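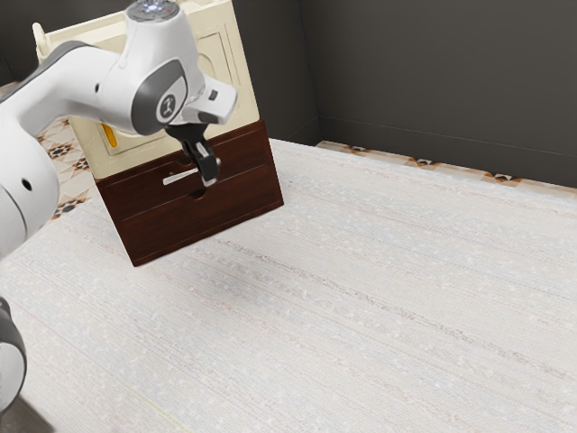
Jacinto Montes told me my topic was too big, that you can't fit a whole town's bus habits into one semester, and he was right about the too big part. So I shrank it! My report is on one route only, the 30 bus in Stilgate, and why people do or don't ride it.

I put paper surveys in the library and the Dretum Street laundromat and got 100 back (I printed 600, so my roommate now has scrap paper for life). The question I cared about most was number four - what would make you ride more often? I figured everybody would say cheaper fares. Nope! Most people wanted the evening bus to run later, and a lot of them wrote whole paragraphs in the margins about getting stuck after a late shift.

The city's ridership sheet lists 2721 trips for July, but it doesn't split them up by time of day, so I couldn't check the evening numbers against my surveys. I emailed the transit office twice and I'm still waiting.

If I did it over I'd ask at the stops too, because library people are probably not your average riders. Zyanya Gallegos has offered to help me do that in the spring, starting with the stop by Botha Park.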